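The Vindolum Drive

Irena Krawczyk got the call at ten to eight. Backup's gone, Carter said. Not the server, the backup. Well, both.

She drove in with wet hair.

Plevireck had two copies of everything. That was the rule, it was printed on the wall over the printer. Two copies, one on the big box in the closet, one on the little black drive Lavoie had sold them. Carter Després had both of them on his desk with the lids off.

"You opened it?"

"I thought I heard it clicking."

"So you opened it."

He didn't answer. He had a screwdriver behind his ear like a carpenter.

She pulled the log. Last good run, May 21, 2017. After that nothing, just the same line over and over, disk not found, disk not found, and a green light on the front the whole time. 1,330 customer files. Payroll. The whole Kisura job, which was due in June and which three people had worked on till they couldnt see straight.

"Okay," she said. "Dont touch anything."

She ran Vindolum off a stick. Old program, ugly, gray windows. The bar crept. Carter went to get coffee and came back without any coffee.

One percent. One percent. Two.

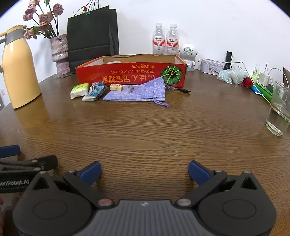
Night

Everyone else gone. Floor fan going. 158 files back and most of them had names like 00041 and opened as junk - one was half a picture of somebody's dog.

"I should've checked," Carter said. "The log. It was my week."

"It was everybody's week."

She said it fast and kept her eyes on the bar. It had been her week too, twice. She remembered seeing the green light and going home.

Around 2 in the morning the numbers jumped. A folder, a real one, with its real name. Kisura_final. Then Kisura_final_new. Then Kisura_USE_THIS.

Carter laughed, or something like it. She clicked the last one and the little wheel turned and turned.

"Get another drive," she said. "Get any drive. Go."

He was already on the stairs.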